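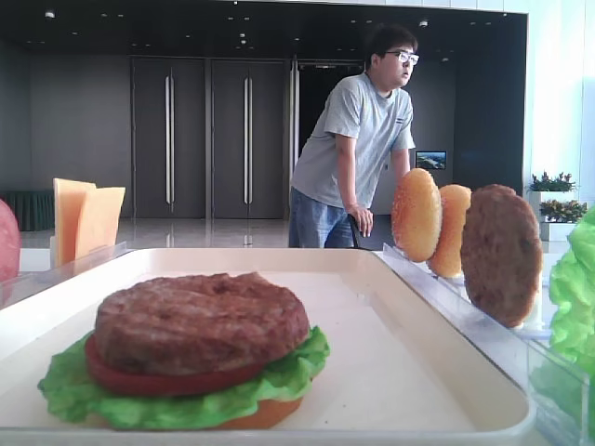 Nandi Baloyi asks why her laptop gets slower when she plays a game on it for a long time. Her brother told her the computer was tired.

Computers do not get tired, but they do get hot. Inside a laptop are small parts called chips. One of them, the graphics chip, draws everything you see in a game. It may draw 50 pictures every second -- a new one each time your player takes a step. All that work uses electricity, and the electricity turns into heat.

A fan blows the heat out through little slots in the side or the bottom. If the slots are blocked by a blanket, the heat stays in. When a chip reaches almost 100 degrees Celsius, it slows itself down so it won't be damaged. Then it draws fewer pictures, and the game looks jerky.

What can you do?

Put the laptop on a hard, flat table. Keep crumbs and pet hair away from the slots. If the fan gets very loud, stop the game for seven or eight minutes. Ask a grown-up before you clean anything, and never push a pin or a pencil into the fan.

Reading time: 2 minutes
8 comments | 50 shares

More for curious kids
What does a graphics chip do?
Why do batteries run down?
How a touchpad feels your finger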